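공동 작업실 '올라우'에서 같이 만들 사람을 찾습니다 (무급, 커피는 있음)

수술 로봇 팔을 직접 조립해 굴려 보겠다는 계획은 10월에 시작됐습니다. 그때는 다들 연말이면 끝난다고 했습니다. 어느 해 연말인지는 아무도 적어 두지 않았더군요. 그래서 사람을 더 모읍니다.

프로젝트 이름은 '모나'입니다. 중고로 들인 기구와 직접 깎은 구동부, 직접 짠 제어 코드로 봉합 연습을 시키는 취미 프로젝트입니다. 환자는 없고 앞으로도 없습니다. 꿰매는 대상은 연습용 조직뿐이고, 아직까지 불만을 제기한 조직은 없었습니다.

모집하는 자리

1. 제어 코드 담당 한 명. C++와 파이썬을 읽을 줄 알고, 남이 쓴 코드에 한숨을 쉬되 고칠 줄도 아는 분. 지금 코드에는 '임시'라는 주석이 26군데 있고 그중 몇 개는 핵심 기능입니다.

2. 케이블과 풀리 담당 한 명. 와이어 장력 맞추는 일을 명상으로 여길 수 있는 분이면 좋겠습니다. 현재 담당자는 명상에 실패해 전원부로 옮겼습니다.

3. 조작 참가자 여러 명. 경험 없어도 됩니다. 콘솔에 앉아 실을 잡고, 매듭을 짓고, 다시 짓습니다. 비디오게임을 잘한다고 자신하는 분들이 첫날 가장 조용해지는 편입니다. 바느질하시는 분 특히 환영합니다.

작업은 대체로 이런 모습입니다. 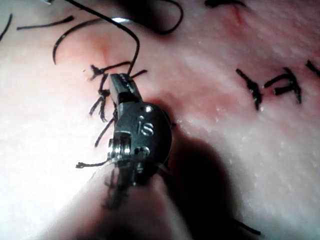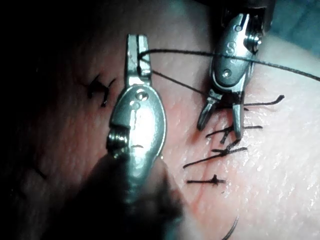

조작 참가자는 한 번에 두 시간씩, 최소 네 번은 와 주셔야 합니다. 첫 번째 시간은 거의 실을 놓치는 데 씁니다. 기록은 전부 저장해서 제어 담당이 돌려 봅니다. 목표는 봉합 동작 3,000회분인데 지금 1,476회분까지 모았습니다. 절반이 조금 안 됩니다. 작년 계획표에는 이미 다 모은 것으로 되어 있습니다.

드리는 것: 작업실 열쇠(코드와 케이블 담당만), 선반 한 칸, 3D 프린터 '후사르' 사용권. 후사르는 첫 층을 잘 붙이는 날과 그렇지 않은 날이 있으니 급한 출력물은 맡기지 마세요. 재료비는 공동 회비에서 나갑니다. 교통비는 못 드립니다.

바라는 것: 비상정지 버튼을 아끼지 않는 태도. 누른 사람을 탓하지 않습니다. 바늘 뒷정리는 쓴 사람이 합니다. 음료는 콘솔 위에 올리지 마세요. 이 조항이 왜 생겼는지는 키보드를 보면 아실 겁니다.

지원은 메일로 받습니다. 제목에 원하는 자리를 쓰고, 본문에는 만들어 본 것 하나와 망가뜨려 본 것 하나를 적어 주세요. 둘이 같은 물건이어도 괜찮습니다. 이력서는 없어도 되고 자기소개서는 300자면 넉넉합니다. 답장은 헤리 시미유(Kheri Simiyu)가 하는데 한국어 메일은 조금 천천히 읽습니다. 일주일이 지나도 소식이 없으면 한 번 더 보내 주세요.

작업실은 화요일과 토요일 저녁에 엽니다. 구경만 하러 오셔도 되는데, 빈손으로 서 있으면 누군가 드라이버를 쥐여 줄 수 있습니다.

2018년 1월 9일
올라우 공동 작업실, 모나 팀

문의: 작업실 게시판 '모나' 항목 | © 2018 올라우 공동 작업실 | 맨 위로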